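Haredero Reports Validation Results for Fimitum, a Confirmatory Opioid Panel for Routine Urine Drug Testing

Haredero, a clinical toxicology laboratory, today released validation results for Fimitum, a confirmatory urine panel for patients on long-term opioid therapy. The panel uses liquid chromatography with tandem mass spectrometry (LC-MS/MS) to identify individual drugs and their metabolites. It includes tramadol, fentanyl and oxycodone as separate targets and will be open to ordering clinics in October.

Most pain clinics and primary care offices begin with an immunoassay screen. A screen of this type responds to a drug class and can react to compounds with a similar structure. It can also miss drugs that the antibody was not designed to detect. Tramadol and fentanyl are generally not picked up by a standard opiate screen and require a specific assay. A screening result is therefore reported as presumptive until it is confirmed by a second method.

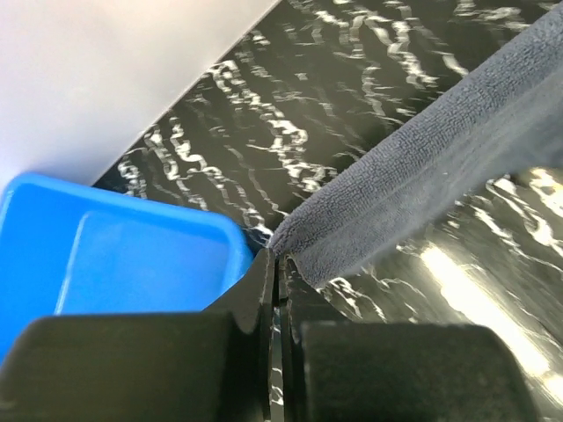

The validation set consisted of 2,202 urine specimens submitted by clinics in the Abou Jaoude outpatient network. Each specimen was screened by immunoassay and then run on the Fimitum panel, regardless of the screening result. Of these, 619 produced a presumptive positive for one or more opioid classes. All 619 were reviewed against the medication list supplied with the order.

Specimens with a result that did not match the medication list were extracted and run a second time from the original container. Where the second run agreed with the first, the result was released with a note on metabolite pattern. The note states, for example, whether oxymorphone was found together with oxycodone, a finding that is expected after oxycodone use and should not be read alone as evidence of a second drug.

"A screen and a confirmation answer different questions, and the report has to show which one the prescriber is looking at," said Marietjie Motaung, director of toxicology at Haredero. "We put the method, the cutoff and the metabolites on the first page. If a patient disputes a result, the clinic should have those details before any change is made to the prescription."

Fimitum reports are issued within 48 hours of specimen receipt. Orders should list all current prescriptions, over-the-counter products and supplements, with the time of the last dose where known. Specimens must be at least 2 hours past collection check-in before courier pickup so that temperature and creatinine readings can be entered.

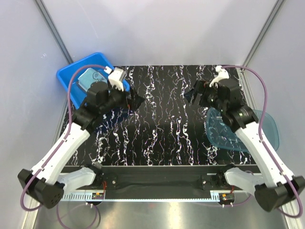
Results are delivered through the Britis ordering portal or by secure fax. Clinics that already use Britis do not need a new account. Quantitative values are included for each confirmed compound but cannot be used to calculate the dose a patient has taken. Genetic differences in drug metabolism, hydration and the time since the last dose all affect the measured concentration.

Patients who have questions about a result should contact the ordering clinic. Clinics may request a call with a Haredero toxicologist at no added charge, and may ask for retained specimens to be retested. Retest requests must come from the ordering provider and include the accession number printed on the report.

About Haredero

Haredero provides screening and confirmatory drug testing to pain management, primary care and addiction medicine practices. The Fimitum panel is intended for clinical monitoring and is not offered for workplace or forensic testing.

Media contact: Haredero Communications Office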